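Okel Skin Check, Section 4: Taking a Baseline Mole Record
Text by Lutfa Sultana

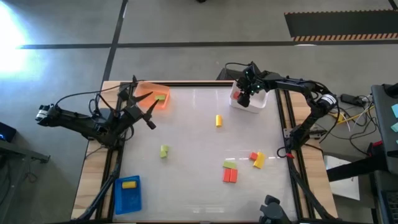 4.1 Before you start

The Okel app stores pictures and sizes. It does not diagnose, whatever the sales page hints. We would not trust a "low concern" label from any phone app, ours included.

4.2 Steps

1. Open Records and tap New Baseline.
2. Pick a body area. Spots on the scalp, soles and genital skin are left off the default map, so turn on Full Map first.
3. Place the paper scale next to the mole and take two shots.
4. Type in the width yourself. Auto Measure guesses badly on curved skin.
5. Tap Save. The record locks after 48 hours.

Note: Storage is limited to 367 pictures per user. Older ones are not deleted, but new ones will be refused with error 556.

CAUTION: A mole that bleeds, itches or changes shape needs a doctor. Do not wait for the next reminder, which comes every 45 days and was not set by any medical rule we could find.

4.3 Sharing a record

Tap Export and choose PDF. The Quezada format is still listed, but few clinics can open it.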